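How to Cut a Novel Draft Down to Length

Most first drafts are too long. Publishers and agents often state a word limit, and a manuscript that runs well over it may be turned down before anyone reads the first chapter. The method set out on this page works for any kind of fiction, but the examples come from a historical novel with the working title Trosten.

Before you start

Save a copy of the whole draft under a new name and don't touch the old one again. Print the new copy if you can, single-sided, with wide margins. You will also need a list of chapters with the word count of each. Most writing programs will give you this.

Leave the draft alone for 15 days. A month is better if you have no deadline.

Step 1: Write one line per scene

Read from start to finish and write a single line for every scene, saying what changes in it. "Pieter learns the ship has been sold" is a change. "Pieter and his aunt talk about the ship" isn't. Don't edit as you read. Put a pencil cross beside any scene where you can't write the line.

Step 2: Deal with the crosses

Go back to each crossed scene and ask what the reader would miss if it went. Often the answer is one fact, such as a name or a debt, and that fact can be moved into the scene before or after. In Trosten, a 3000-word dinner at the De Bruijn house came out completely. The only thing in it that mattered was a letter, and the letter now arrives at breakfast two pages later.

Paste removed scenes into a separate file. You may want a paragraph back.

Step 3: Look at chapter openings

Many chapters start too early. The character wakes, dresses, walks to the harbour and then the chapter begins. Find the first line that you would be sorry to lose and try starting there. Do the same with the last half page, where drafts tend to explain what has just happened.

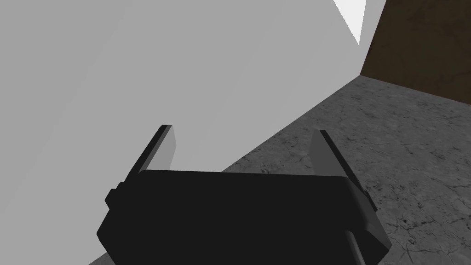 Britt-Marie Blomqvist disagrees with me on openings. I'd leave them until the very end, she wrote, because you can't know where a chapter starts until the one before it is settled, and I've had to put back every opening I cut early. If you work as she does, skip to Step 4 and come back.

Step 4: Merge minor characters

List everyone who speaks. If two people do the same job in the story, make them one. Trosten had a harbour clerk and a customs officer, both in Pilport and both there to refuse papers. The clerk went. Search for the lost name afterwards, including the possessive and any nickname.

Step 5: Trim the sentences

Leave this until last, or you will spend hours polishing pages that you later remove. Work on one chapter at a sitting. Look for:

Stage directions (turned, looked, nodded, stood up)
Two adjectives where one will do
Speech that repeats what the narrator has said
"Began to" and "started to"

One chapter of Trosten lost 733 words this way without losing a single event.

Step 6: Read it aloud

Cuts leave rough joins. A character may refer to a talk that no longer takes place, or put on a coat twice. Reading aloud is slow, but it finds these better than reading on screen. Mark the page and carry on, then fix all the marks in one go.

Add up the chapter counts again. If the draft is still over the limit, return to the scene list from Step 1 and look at the subplots, starting with the one that has the fewest lines.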